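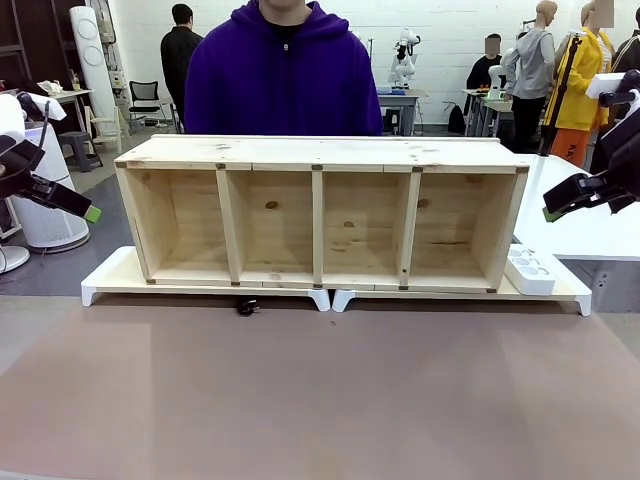

Home Forums Shop Practice Rules & Signage Search Log in

Wotero Boards: House rules for a two-arm bench, what do you have on your wall?
Started by plainbearing, March 2024
Last updated: 4 days ago

plainbearing
Hello all, and thank you to everyone who helped with my stop button question back in December, you saved me a lot of rewiring! Now I've been asked to write the one-page rules for our two-arm benches at Nasalside, and I'd love to borrow from people who have lived with theirs for a while. Our old sheet had 40 rules on it, and I don't believe a single person had read past the first column. I'm trying to get it down to 10. So far I have: know where your stop is before you power up, say out loud when you're going live, no reaching between the arms while they're enabled, tie back hair and hood strings, and clear the bench of anything that isn't part of the task. What am I missing? And which of yours do people really follow?

kettle_and_cam
What a nice thread. Your list is good, but I'd put "one person calls it" right at the top. We had two people who each thought the other one had the stop, both lovely and careful people, and the arm went down on a tray while they were looking at each other. Nothing broken but the tray. Since then whoever says "live" is the one holding the button, and you can't say it if you aren't.

Ratard_mike_stand
I'm going to be the grump here, sorry in advance. Ten rules on a wall won't do what a taped line on the floor does. Mark how far the arms can reach, add a hand's width, and stay behind it when they're enabled. All the talking out loud is fine until it's noisy or somebody new is too shy to shout.

plainbearing
Not grumpy at all, I'm glad you said it! My trouble with the tape is that somebody has to step up and reset the work between runs, and on some days that's all day long. They'd be over the line more than behind it, and then the line stops meaning anything. I want a rule for the person who has to be close.

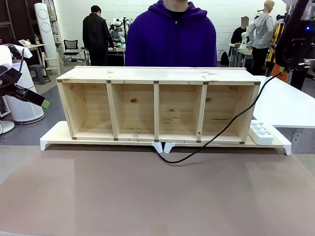 kettle_and_cam
Cables need their own line on your sheet, and I'd give it a good one, even if it pushes something else off. I know it sounds like housekeeping, but a loose loop is the thing an arm will find for you at the worst time, and then it pulls on whatever is at both ends. A long piece of work makes it harder because there's so much front edge to keep clear. Take a black cable coming down across the end compartment of a shelf, looping out on the tabletop and going back up toward the right arm - I'd stop there and clip it up before anybody says "live". Same with a power strip sitting right beside the work. I'd move it off the platform and give that end some breathing room.

tinsnip_aunt
Mild disagreement with kettle, and I say it with love. Clip a cable too tight and you've swapped one problem for another. The arm gets to the far end of its travel and there's no slack left, and then it's the connector that takes the pull. Our sheet says to walk the arm through its whole reach at the slowest speed first and watch the cable, then clip it. We wrote that after a Kioko harness cost us 2,000 dollars, and I still get a little sad when I walk past the drawer it's in.

kettle_and_cam
Fair! Slow pass first, then clip. I'd sign that.

Ratard_mike_stand
For your close-up person: arms disabled whenever hands cross the front edge of the bench or come over the back, and the same person turns them on again. If that slows the day down, then it slows the day down. I'd still tape the floor.

plainbearing
You've talked me into the tape as well, Mike, for visitors if nothing else. The close-up rule goes in nearly word for word, with the slow cable pass under it. I'm still torn on whether the power strip gets its own rule or just lives under "clear the bench", so if anyone has strong feelings please send them along before I get the thing laminated.

tinsnip_aunt
Put it under "clear the bench", but name it. People don't think of a power strip as clutter.

Reply Quote Back to Shop Practice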